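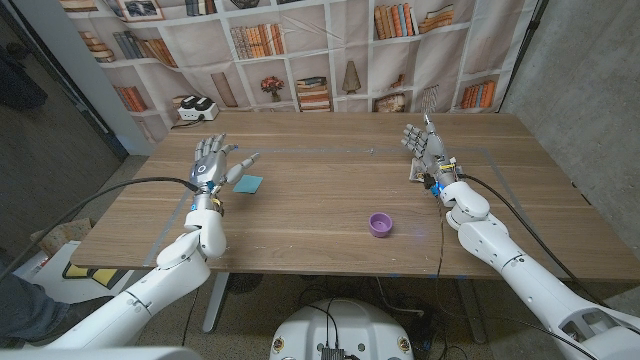
Table top, warm brown, grain running the long way

Ustik Woodworking Board > Finishing > Oil or poly on a table that gets used every day

msaxena
I need to refinish a wooden table this September. The old finish has worn through at two spots near the front edge and water leaves marks there. I want to keep the warm brown color. I was set on wiping poly but a guy at the lumber yard told me to use hardwax oil. Which one holds up?
Manju Saxena

grainfiller
Poly. Three thin coats, scuff with 320 between, leave it a week before you put anything heavy on it. I did our kitchen table that way and I haven't touched it since.

Ccori
Disagree. Poly is fine until it gets scratched, then you have to sand the whole top. With oil you rub out the bad spot and recoat just that. Two coats is enough.

grainfiller
You also have to recoat it every year. Most people won't.

Ccori
I do mine every other year. Takes an evening.

damon_h
Whatever you pick, get the old stuff off first. Oil won't soak in over leftover finish, and it goes blotchy. Card scraper, then 120, then 150. Go with the grain.

msaxena
Is 150 far enough? I was going to go to 220.

damon_h
For oil, stop at 150. For poly, 220 is OK.

Ccori
Check the can. Mine says 180.

tenonsaw
Do the underside too or at least seal it. I only did the top on mine and it cupped.

grainfiller
It cupped because it was screwed down tight with no room to move. Finish on the bottom won't fix that.

tenonsaw
It was on slotted brackets. I still say do both sides.

msaxena
Going to try both on the bottom of a leaf and leave a wet glass on each overnight. Will post what I get.

Views: 1,666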